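Search this site Enter keywords Go

Petdale Shared Workshop Completes First Hand-Held Gripper Build

PETDALE, 24 August 2024. The Petdale Shared Workshop announced today that members of its home robotics group have finished building a hand-held gripper, the first in a planned series of 4. The tool, named the Costigan, is worked by hand and is meant to help members study how two fingers close on ordinary household items before a motor is added.

The project began in March with a grant of $300 from Darnier, a local hardware supplier. Members cut and assembled the parts over 8 evening sessions at the workshop and tested early versions at home. The body is made of black plates with cut-out windows, held with screws, and the two fingers have textured pads on their inner faces. Soft goods such as cushions were chosen for the first trials.
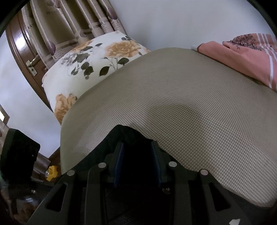
Will the gripper be sold as a finished product?
The workshop has no plans to sell it. Drawings, a parts list and assembly notes will be made available to members free of charge, and visitors may request a printed copy at the front desk.

The second stage of the project will add a small motor and a simple control board supplied by Gokeck. Members will compare the powered version with the hand-worked one using the same set of household items. Results will be posted on the workshop notice board and in the member newsletter.

"This build shows what can be done with shared tools and a modest budget," the workshop said in a statement. "We look forward to opening the next stage to new members."

Enrollment for the second stage is now open. No past experience with robotics is required. Applications may be submitted in person at the Petdale Shared Workshop, Room 202.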